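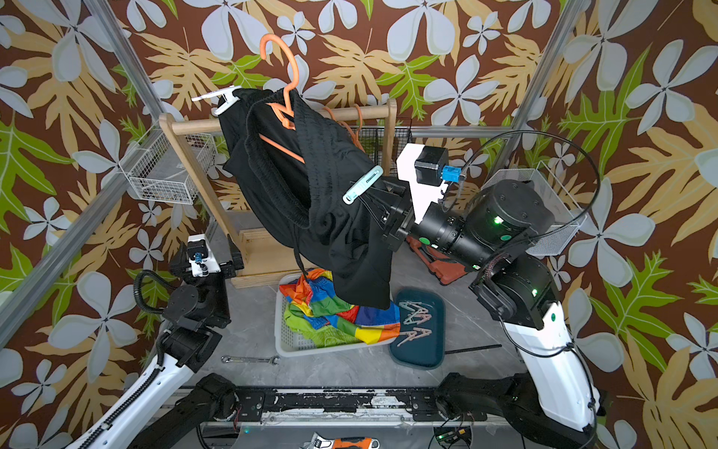

Re: [cell-budget] second station, what do we order

Maximiliano Valcárcel wrote:
> Can you send me a parts list for station two before Sunday? I have 750
> left in the small-items line and I'd like to close it. Also, do we
> really need new wrist cameras or can we move the old ones over?

New ones please. Both arms on station one carry a camera and I'm not stripping them, the hanger and clothespin runs would stop dead.

List so far:
- wrist cameras, 3 (one spare)
- camera mounts, white ones again, Bogdan prints them
- gripper pads, 9 pairs. Stiltska quote is in the folder, good til end of February
- cable chain for the left arm only. Right one can wait
- wooden clothes rack, same kind. Plus orange hangers, the plastic ones, and more clothespins

Arms themselves are NOT in this, thats the Dramix order and comes out of capital. Lead time 7 weeks last I heard, havent had it in writing.

Laundry basket and trays I'll just buy in town and send you the reciept.

Still missing: price on the aluminum frame. Varnarora hasn't called back. Trying them again at 3.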